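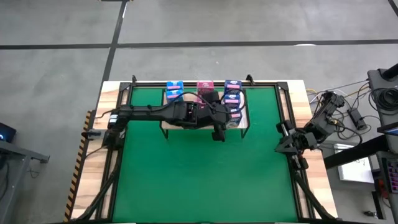

Tapete verde sobre la mesa de madera

¿Cómo protejo el tablero de una mesa de madera clara?

Henare52
Hola a todos! Me he hecho una mesa para el taller con tablero de madera clara, de esas que tienen la veta muy marcada, y me da una pena tremenda estropearla el primer mes. Voy a cortar cartón y pegar cosas encima. ¿Le doy aceite, barniz o la dejo tal cual? El suelo es de hormigón y en marzo el garaje coge bastante humedad, por si influye.

Kalus
Barniz al agua, tres manos finas, lijando suave entre una y otra (yo uso grano 240). Y dale también por debajo, que todo el mundo se lo salta y luego el tablero se comba! El aceite queda precioso, pero con la cola te va a dejar cercos. Yo tardé unas 52 horas en poder usar la mía, contando secados, y aún olía un poquito.

Jestley
yo no le echo nada, pongo un tapete de corte y listo

Hikus_2721
De acuerdo con Kalus en lo del barniz, aunque yo dejaría secar más si hay humedad. Si pones tapete, levántalo de vez en cuando: el mío estuvo todo un invierno sin moverse y la madera de alrededor se puso más amarilla que la de debajo. Ahí sigue la marca.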